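Trullow Hand-Held Gripper Kit — Club Edition

Order code TR-19. For school clubs, after-school groups and student project teams.

The Trullow is a hand-held gripper with its own camera. Students carry it around, pick things up with it and record what the camera sees, then use the recordings to teach a robot arm the same job. It needs no robot to get started, so a club can do a full term of useful work before an arm arrives, or share one arm between several schools.

The Club Edition differs from the standard kit in a few ways. The trigger has a lighter spring for smaller hands, the finger screws are all one size, and the printed guide is written for students aged 14 and up. The software is the same.

What's in the box

1 gripper body, assembled, grey
2 gripper fingers, fitted
2 spare fingers
1 wide-angle camera, fitted
1 mirror, fitted
1 spare mirror
1 memory card
1 charging lead
Screwdriver and a bag of screws
Student guide and teacher notes

The arm, the arm mount and the carry case are sold separately.

Using it in a club

We suggest groups of three. One student holds the gripper, one sets out the objects and one keeps the log. Swap over after every five recordings, or the person holding it gets a tired wrist and the recordings get sloppy. A short recording of one clean action is worth more than a long one with pauses in it.

Most clubs start with a tidying task. Choose a shelf or a cupboard, choose an object, and decide exactly where it starts and where it ends up. Write that down before anyone picks up the gripper. Students are often surprised by how much they disagree about what "put it on the shelf" means, and it is better to have that argument at the start.

After the tabletop work, try a task that means reaching up. The camera angle changes a lot when the gripper is tilted back, and students need to see what that does to a recording. Ceiling lights can cause flare, so do one set with the lights on and one with them off, and compare the two on the laptop.

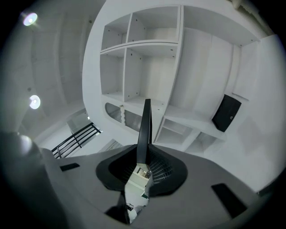 Keep the starting position the same for each set. A strip of masking tape on the floor to stand behind works well enough. If a recording goes wrong, keep it, mark it in the log as a failed attempt and do it again. The software lets you leave failed attempts out later, and they are handy when students come to write up the project.

Alžběta Jurčo ran the kit with her robotics club through the winter and sent us her notes, several of which have gone into the new teacher guide. Her group made 900 recordings of a single shelf task. "The first lot were poor and we threw most of them away," she wrote. "By February the students could look at a recording and tell you what was wrong with it before the software did. I would spend the first two sessions just on watching back." She also asked for a longer charging lead, and the current kit has one.

The Nokberg Shelf Challenge

The kit meets the rules for the Nokberg Shelf Challenge, student class. Teams have to collect all their own recordings, and the log must be handed in with the entry. Fingers may be changed or reprinted, but the camera must stay in its fitted position. Entries are limited to teams of 6. If you are entering, please order early — we sell out of spare fingers every year in the weeks before it.

Looking after it

Wipe the camera lens and mirror with a dry cloth before each session. Don't use spray cleaner. Check that the finger screws are tight, and look over the fingers for splits along the edges. Put the gripper down on its side when it isn't being used, never on the finger tips.

Don't lift anything made of glass, anything hot or anything with liquid in it.

Questions we get asked

Will it work with our arm? The kit works with the Kivitz bench arm using the Kivitz mount. For other arms, send us the model number and we will check.

Do we need a powerful computer? For recording and watching back, an ordinary school laptop is fine. Training takes longer on one — we tell clubs to leave it running overnight.

Can we print our own fingers? Yes. The drawings are on the memory card. Use the softer material listed in the guide, as hard fingers slip.

Can we borrow one first? We have a small number of loan kits for schools. Loans are for 5 weeks and you pay the return postage.

Ordering

Schools can pay by invoice. Please put the name of the teacher in charge on the order, and a delivery address that is staffed in term time. For loan kits and spare parts, ask for Bořivoj Hrnčiar in the schools team.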